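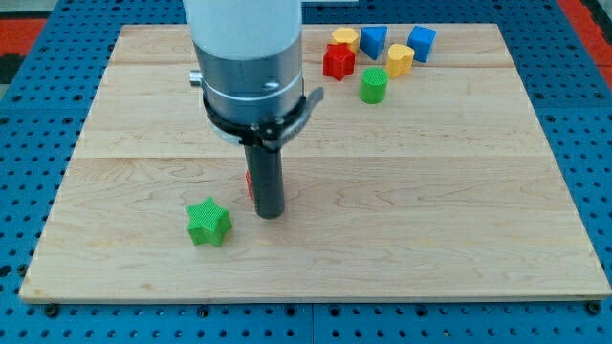

Attachment 1: maple board on the perforated table, blocks out

Ticket 153
Subject: Board shifts and rocks on the blue perforated table
Opened by: Ama Ankrah
Category: Furniture and fixtures
Status: Resolved, monitoring

Problem as reported

The maple board does not sit flat. Pressing on the left front corner makes the opposite corner lift, and when the blocks are being moved around on top the whole board creeps toward the front of the table. The green star ended up on the floor twice in August. The board is the Arstead one, 19 mm thick, oiled once when it arrived. No problem before we moved it onto the perforated table. The old table had a plain top.

What I tried before opening this

Turned the board over. Same rocking, different corner.
Wiped the table and the back of the board with a damp cloth and let both dry. No change.
Moved the board back from the front edge. Less creep for an hour or so, then the same.

Reply 1 - Zarska support desk

Please check the following and report back.
1. Lay a straightedge across the board in both directions, along the planks and across them. Tell us the largest gap.
2. Check the seams between the planks with a fingernail. If the nail catches, the joint has moved.
3. Take the board off and run a hand over the table surface. Feel for burrs at the holes and for any bolt standing proud.
What is the length of the board?

Update - Ama Ankrah

Board is 700 mm on the long side. Straightedge along the planks shows no gap I can see. Across the planks there is a slight cup, I can get one sheet of card under it but not two. Seams are smooth, nail does not catch on either of the ones I can find.

Table: no burrs. One bolt near the front is higher than its neighbors. It was under the board when I took it off. I had assumed the bolts along the front were all clear of the wood.

Reply 2 - Zarska support desk

One sheet of card is within what we would expect for solid maple. Leave it. The bolt is more likely the cause of the rocking. Tighten it down with the board removed, then put the board back and press each corner in turn. For the creep, use thin rubber pads under the board. The painted surface is slippery and the holes leave less contact than a plain top. Do not screw the board down tight, it needs room to move with the seasons.

Update - Ama Ankrah, 4:40 p.m.

Bolt took almost a full turn. Board now sits level at all four corners. Fitted 14 Rumeo pads, the thin self-adhesive kind, on the underside. Two would not stick where the oil was heavy, so I wiped those spots with alcohol and tried again. They have held so far.

Put all the blocks back and pushed them around by hand for a while. No creep. Will leave the ticket open until the end of the month and check the bolt again then.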